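Jestmont Small Workshops Fund
Progress report: trial of the Imai bench assembly kit
Submitted by the Gakent training workshop
25/04/2023

Where we have got to

We are very pleased with how this stage has gone. When we applied for the grant we said we wanted to find out whether a kit robot cell, bought more or less off the shelf, could be put to good use by a workshop our size. The Imai kit is now past its setting-up stage, the simulation that comes with it is in daily use, and we have our first proper set of results to share with you.

To recap for anyone on the panel who has joined since the last report: the kit is made up of one arm, a gripper, a wrist camera, a set of plans for building your own fixtures, and the simulation software. You buy it as a bundle and pay a yearly fee for the software after the first year. Hokthorpe are the suppliers and also run the help line. Our job under the grant is to review it as a customer would, on the sort of small assembly work our trainees do by hand at the moment, and to tell you plainly whether other workshops should think about it.

Work since the last report

Most of our effort went into the simulation. We had planned to spend a fortnight on it and then move to the real bench, but it was so useful that we stayed with it longer (with your agreement, for which many thanks). The main task is putting a small part into a fixture from above, letting go of it cleanly and backing the arm out again without touching anything. It sounds simple and it took us ages! The space around the fixture is tight, and the arm has to come down very nearly straight or the fingers catch.

We ran the task 2464 times in simulation across the period, changing the starting position of the part a little each time. In the last batch the part went in correctly on 77 per cent of runs. The very first batch was far worse than that, and the improvement came mainly from two changes: a slower last stretch on the way down, and a short pause before the gripper opens. Both were suggested by trainees, and we were delighted by that.

The trainees have taken to it far more quickly than the staff did. They can try an idea, watch it go wrong, change one number and try again, all before the tea break, and there is nothing to bend or break while they do it. Several who had been quiet in the hand assembly sessions have turned out to be very good at spotting why a run failed. We hadn't put that in the application as an aim, and perhaps we should have.

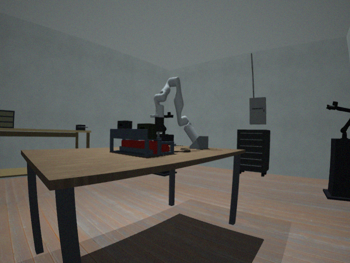 Can a workshop use the simulation without buying the arm?

Hokthorpe will sell the software by itself on a yearly licence, and everything except the wrist camera set-up can be learned that way. A workshop that starts with the software can add the arm later and carry its saved work across.

What we think of the kit so far

The software is the best part. It starts quickly, it saves everything without being asked, and you can replay any run from any angle, so a group can stand round one screen and argue about it. The written guide is good up to chapter four and then gets thin. The section on fixtures in particular assumes you already know how to draw one, and we lost several sessions to a measurement that the guide gives from the table edge and the software wants from the arm's base. We have sent Hokthorpe our notes and they have promised a corrected page.

The help line has been excellent. We logged 12 calls, and the only one that dragged on was to do with our own network.

On the less happy side, the gripper fingers supplied as standard are too wide for our smallest part. Narrower ones are on the price list as an extra. We would like to see them in the box, and have said so. The software also needs a better computer than the brochure suggests. Our older machine managed it, but replays were jerky, and we have moved everything to the newer one in the office.

Spending

We are within budget. Almost 30 per cent of the equipment line is still unspent, partly due to the delay in moving to the real bench. We would like to use a small part of it on the narrower fingers and hold the rest for the second fixture, as set out in the original plan. Training hours are slightly over and we have covered the difference ourselves.

What comes next

The real bench is the next big step and everyone is itching to get on with it. The guard rails have been ordered and the risk assessment is written and waiting for its final check. We will repeat the same insertion task on the real arm, using the settings that did best in simulation, and record how the two compare. We expect the real figure to be lower to begin with and will report it whatever it is.

We would be glad to welcome anyone from Jestmont in June, when the first bench sessions should be under way. Trainees have asked if they can run the demonstration themselves, and we have told them yes.

One request: could the panel let us know whether the narrower fingers can come out of the equipment line, or whether you need a separate form for that? We would like to place the order with the guard rail delivery if we can.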